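# Cleaning off old thermal paste and putting on fresh

If you've inherited an older tower, as I did in January when Sondholm cleared out its back office, the kindest thing you can do for it is to renew the paste between the processor and the cooler. The old stuff dries out over the years, the fans start to roar, and people give up on a machine that has plenty of life in it yet.

You'll want a tube of paste, some rubbing alcohol, a few coffee filters (they leave less fluff than paper towels), a screwdriver, and a cup for the screws. Give yourself a whole evening the first time, and put the kettle on before you start!

Shut the computer down, unplug it, and hold the power button in for 10 seconds. Then lay the case on its side with the open side up, so the board is flat in front of you and nothing heavy is hanging off it. Touch bare metal on the case before you reach in, and do it again whenever you've wandered off and come back.

Unplug the cooler's fan lead, loosen its screws a little at a time, going corner to corner, and twist the cooler gently before you lift. If it won't budge, don't pull harder. Put the fan lead back, run the computer for a few minutes to warm things up, shut it down and unplug it again, and have another go. 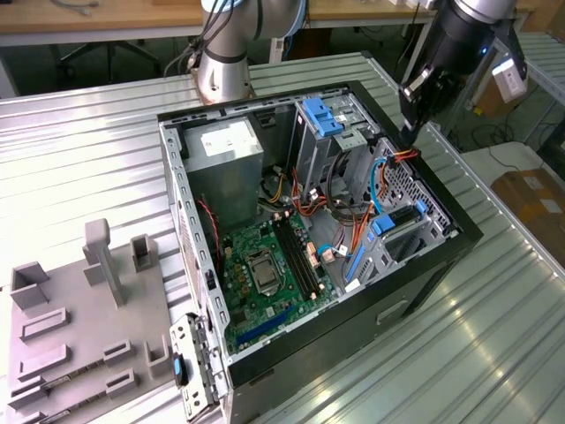 Natnael Belay wrote in to say that he leaves the processor clamped in its socket the whole time he's wiping, and I've come around to his way of doing it. The metal frame holds it still, and you aren't tempted to go poking at what's underneath.

Dampen a filter with alcohol and wipe from the outside edge toward the middle, taking a clean bit each pass, until nothing gray comes away. Clean the bottom of the cooler the same way and let both dry.

Now the paste. A dot the size of a small pea, right in the center, is plenty. Lower the cooler straight down, tighten the screws corner to corner again, and plug the fan lead back in before you close up. I forgot that once, and the beeping brought my neighbor over.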